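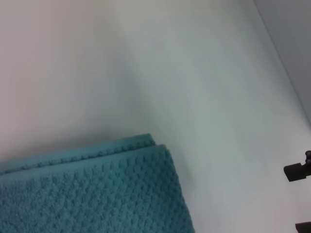 Folded teal waffle-weave towel on a white surface, gripper fingers at right.

Drenton Linen Service
Equipment Planning Group - Minutes
Meeting of 09/07/2020

Present: plant manager, production lead for folding and packing, maintenance lead, purchasing, finance, shift representative (first shift).
Apologies: shift representative (second shift).

1. Minutes of the April meeting
Approved with one correction. Item 5 should read "spare fingers", not "spare fingertips". Purchasing had already ordered from the right part number.

2. Folding cell - where we are
Production lead reported on the towel handling work. Flat bath towels and smooth hand towels are being run now. Waffle weave has been added to the test list at the request of the Judeneo account, which is moving its guest rooms over to it.
The main question is still the second fold. Thick towels need the fingers set wider, and the setting has to be changed by hand between batches. The changeover takes 14 minutes. Production would like this shorter before a second arm is discussed.
Maintenance asked that test batches be kept to one towel type per run so that wear on the fingers can be tracked. Agreed.

3. Quotes for the second arm
Two quotes are in. Başaran offers the arm, wrist camera and mount as one package, with installation. Clirnden offers the arm only, at a lower price, and we would supply the mount and do the wiring ourselves.
Finance pointed out that the Clirnden quote leaves out training and freight, so the two can't be compared as they stand. Maintenance is willing to build the mount but not during the boiler work.
Shift representative asked whether a second arm would change staffing at the packing tables. Plant manager answered that no positions are being removed in this budget year and that this would be put in writing for both shifts.
No decision. Purchasing to ask Clirnden for a full quote in the same layout as Başaran's.

4. Spares and small purchases
Approved:
Gripper fingers, two sets, $400 per set
Replacement cable for the wrist camera
Work surface panel, white, to match the one in use
Not approved: padded floor mats at $900. Finance asked for a second price. Production noted that the mats were also requested last year and would like an answer this time.

5. Test stock
The cell has been borrowing towels from the packing line, and they have not always come back in the right count. Production will set aside 32 towels as permanent test stock, mixed types, marked on the hem and kept out of customer orders. Cost to be charged to the project and not to the linen account.

6. Floor space
If a second arm is bought it would stand next to the first one, where the empty carts are parked now. Maintenance to mark the area with tape and see whether carts can still get through to the dryers. The power drop on that wall is already in use, so a new one would have to be priced - purchasing to include it in the comparison.

7. Other business
The shift representative asked that meeting papers go to second shift earlier. Agreed.

Actions
Purchasing: full quote from Clirnden, price for power drop, second price for mats
Maintenance: tape out floor area, log finger wear by towel type
Production: set aside and mark test stock, write up changeover steps
Plant manager: staffing note to both shifts
Finance: one-page comparison once both quotes are complete

Next meeting to be set when the Clirnden quote is in.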